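How do I get a water ring out of light gray upholstery?

Covadonga Prieto
Posted July 2025

I set a sweating glass on the seat of my padded bench and now there is a ring with a darker edge. It was plain water. The tag is gone so I have no cleaning code to go by. I tried blotting it with a damp paper towel and the ring got a little bigger. Is this fixable at home or do I need to call someone? The one place that called me back wanted 91 dollars to come out.

Hustis

just use baby wipes, works on everything

Flisholm

I would skip the wipes. Some leave a residue that picks up dirt.

Test first. Put a few drops of distilled water on a spot underneath and let it dry overnight. If it leaves no mark, the fabric can probably take water.

Then lightly mist the whole seat, seam to seam, with distilled water. The ring is minerals and old dust that moved to the edge of the wet spot, so wetting only the ring makes a new one farther out. Use a spray bottle on the finest setting and don't soak the padding.

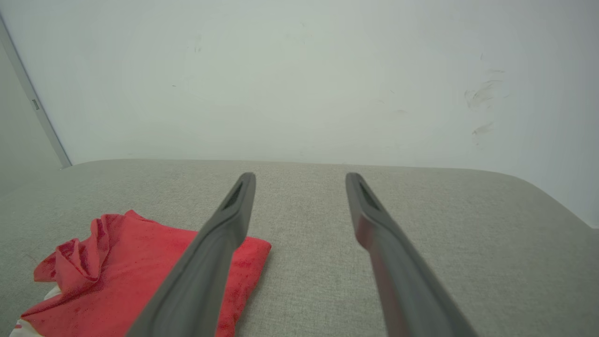
Blot with a white cotton towel, pressing straight down. Don't rub, it fuzzes the weave. Point a fan at it with no heat and leave it 40 minutes before you check. You may have to do it twice. If the test spot did leave a mark, stop there and pay for the cleaner.

Related
Removing ink from a canvas chair
What does cleaning code S mean?
Musty smell in a thrift store couch
Pilling on seat cushions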